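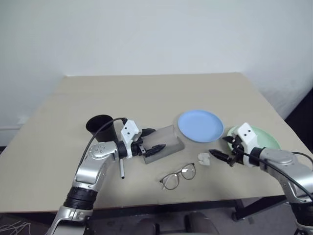
The small table

When Effie Ritchie moved to Forsyth Street in December, she had one table, beige and plain, and a white wall behind it. She planned to buy a bigger one. Five months later the plan is forgotten, and the little table is used for breakfast, for letters and for the tea of her neighbors.

I visited her to learn how a person decides what may stay on a table. Her rule is simple. A thing must be used on the same day, or it goes back to the shelf. A black cup can stay from morning until evening. A clear gray stand, the sort that many people buy for an office desk, can stay also, if it is holding something. "I had 13 cups in my old apartment," she told me, "and I drank always from the same one."

With plates she is less strict. For many years she owned a white set of 30 pieces, a present from her aunt, and she was afraid to chip it. Now she prefers plastic in light colors, which she can hand to a child without a speech. 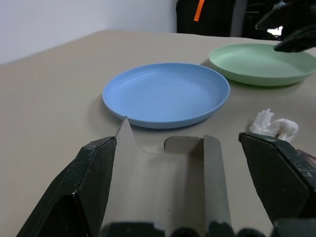

Light blue and mint green, two shallow plastic plates on the beige tabletop.

Nawal Ouazzani, who sells secondhand kitchen goods at Curia, thinks that pale colors are easy to mix. Her advice is to choose one shape first and then let the colors be different. Shallow plates with a raised rim are her favorite, as they keep the sauce inside and still look light. She also tells customers to look at the plate in daylight, because small marks do not show under a shop lamp.

Effie bought nothing there on her first visit. On the second she came home with a bread knife, and she is still looking for a tray.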